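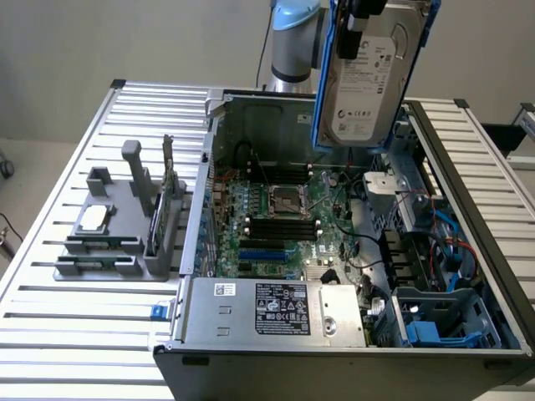
Desktop tower on its side, panel off. Drive in its blue caddy, over the right side of the case.

Notebook > Bench notes > Sourdough logger

Entries Parts shelf Recipes Search

August, evening entry

Started writing this at the kitchen table with flour still on my sleeves, so forgive the order. The short version is that the rye starter finally has a full temperature and height record from feed to collapse, and the curve is beautiful! I've been guessing at this for months by looking through the side of a jar.

Setup as it stands: tall straight-sided jar, rubber band at the feed line, distance sensor taped inside a spare lid, temperature probe down the outside under a strip of felt. The small board wakes up, takes a reading, writes it to the card and goes back to sleep. 290 readings on the card for this run, all of them good except two early ones where I bumped the lid.

Flour was the Hendricks dark rye, the coarse one. Fed at 8 in the morning, equal weights flour and water, with 20 grams of old starter. That's a much smaller seed than I normally use and I wanted to see how long it would sulk. It sulked until nearly noon. Then it took off, and I mean really took off – the slope between noon and two is the steepest I've logged with any flour. It peaked a little before four and held there far longer than I expected, almost flat, before the middle started to sink.

The sinking is the fun part. The sensor looks straight down at the center, so it picks up the dimple well before I can see anything from the side of the jar. By eye I would have called it still rising! I went back to the older Grasonska wheat run and the same dip is sitting there in the data. I'd written it off as noise. Sorry, wheat run.

Things that went wrong:

- Condensation on the sensor window during the last hour. The readings get jumpy. Next time a tiny vent hole in the lid, or a bit of the cling film trick.
- The felt slipped, so the temperature is partly kitchen and partly jar. I can see the oven going on for supper.
- Clock drift again. The board was four minutes behind by the end. Doesn't matter for bread, bothers me anyway.

Baked with it straight after the peak. 488 grams of flour in the dough, which was simply what was left in the bag, and water by feel. Dough was sticky and smelled like green apples. Into the small Dellberg tin, lid on for the first half, lid off for the rest. Good dark crust, slightly gummy in the bottom third, so I probably cut it too soon (I always cut it too soon). Flavor is the best so far, sour in a round way, and very nice with butter and salt.

Plot is in the shared folder as run 201, raw file next to it. If anyone wants to borrow the lid, please put the felt back in the bag with it.

Next: same flour, same seed, but in the cool pantry. I also want to try the Hakar spelt, which everybody says rises fast and drops like a stone. I'd love to catch that drop on the graph. Need to buy more tape and a second jar.

Contact the notebook keeper | Text and plots may be reused with credit | Back to top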